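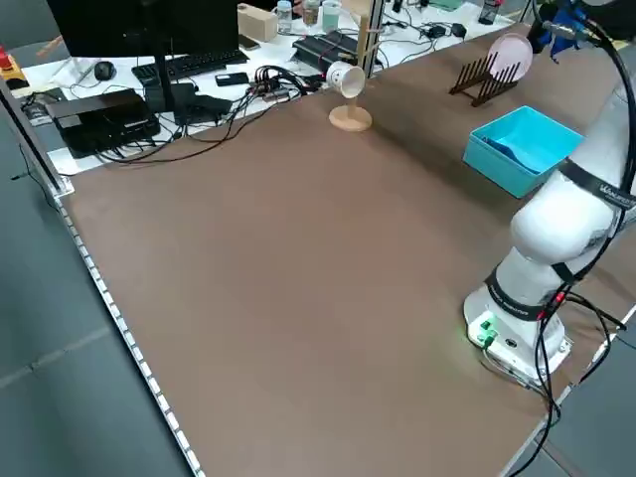 How far apart should plates stand in a slatted rack?

One plate per slot, with an empty slot between deep or heavily rimmed pieces. Flat plates can use every slot. A plate should lean back against the divider under its own weight; if it stands vertical or tips forward, the slot is too wide for it.

Which cups can hang on a mug tree?

Any cup with a closed handle that passes over the peg without force. On the Vekalholm tree the limit is 200 g per peg. A hung cup tilts, with its mouth to one side, so drain it first. Heavier mugs go on the lower pegs.

My mug tree leans when I load one side. Is it defective?

Usually not. Load opposite pegs in pairs. If the pole still leans when empty, tighten the screw under the base — a quarter turn is normally enough. Stop when the pole no longer rotates by hand.

Can wet dishes go straight onto a wooden rack?

They can, but shake off standing water and put a tray or folded cloth underneath. Wipe the feet of the rack dry at the end of the day. Water left under the feet marks both the wood and the tabletop.

What is the low plastic box for?

Small items that fit neither the rack nor the tree: lids, saucers, egg cups. A cloth liner reduces noise and chipping. Wash the liner at 37 °C or cooler and let it dry flat.

How often should the wood be oiled?

Every 6 months, or sooner if the surface looks pale and feels rough. Use food-safe mineral oil, leave it overnight, and wipe off the excess. Do not oil the inside of the peg holes — the pegs will work loose.

Do you sell single pegs?

Yes, in packs of 2. Measure the peg diameter before ordering. Pegs for the older Andwood tree are thinner and are not interchangeable. For sizes not listed, write to Esi Ansah in spare parts.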